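Notebook > Listening tests > Room and ear

12th June

Finally got a full afternoon with the Skestton headphones and the new pad set, and I am so pleased with how this is going! Writing it all down while it's fresh, and so Shigeru can check my reasoning before he cuts any more foam.

Where we left off: the old velour pads gave a nice flat low end on the dummy ear, but everyone who tried them said the bass came and went when they moved their jaw. That's the seal. I'd been blaming the driver since January, which was silly of me, and the driver is fine (it's lovely, in fact).

Pad swap, first pass

Put the Borex leather-type pads on both sides and reran the sweep. Huge difference down low. At 50 Hz the response now sits where I'd want it, and it stays put when I shift the cup a little forward or back. There's a bump at 200 Hz that wasn't there with velour. I can hear it on male voices, a sort of chestiness, pleasant for a minute and then tiring.

Tried a thin felt ring between pad and baffle. Bump came down. Tried two rings and it went too far, voices got papery. One ring it is, for now.

Also found a small notch at 293 Hz on the left cup only. Swapped the left and right pads over and the notch stayed on the left, so it belongs to the cup. I think the cable entry is leaking. Dabbed a bit of putty around it and the notch nearly closed up, which made me laugh out loud in an empty room. Need to do this properly with a grommet.

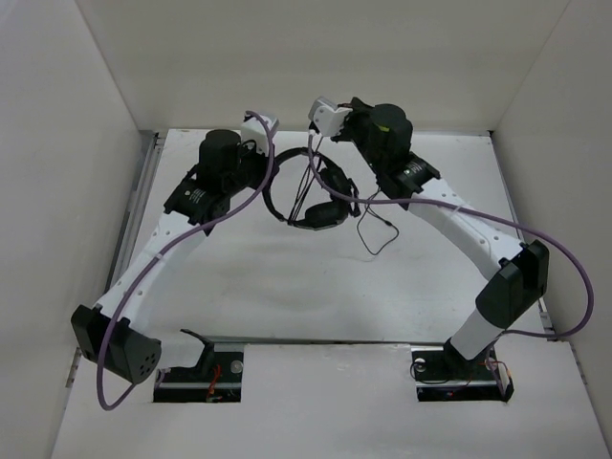 Clamp force

Ran the headband spread check too. I like this one because it's so simple: spread the cups to head width, read the gauge, let it relax, read again. The band loses a little in the first few minutes and then settles. I had been writing down the first reading only, so everything in the front of this notebook is on the high side. Shigeru Sakamoto asked about this weeks ago and I waved him off. Sorry, Shigeru, you were right.

Lighter clamp plus the leather-type pads seems to seal as well as heavy clamp plus velour. If that holds up on real heads, people with glasses are going to be very happy. Me included!

Music, for fun

Played the Drornska choir recording at the end, the one with the very low organ pedal. With the felt ring in, you can follow the pedal right under the basses and the room still sounds big. Yau's piano trio was less convincing, a bit dull up top. Could be the pads eating some treble, could be my ears after some 38 sweeps.

To do

- grommet for left cable entry, then redo the sweep
- felt ring in a slightly softer grade
- redo the old clamp numbers with a settled reading
- glasses test, at least three different frames
- order more putty

Contact | © Listening Room Notebook | Back to top
2 comments · 5 shares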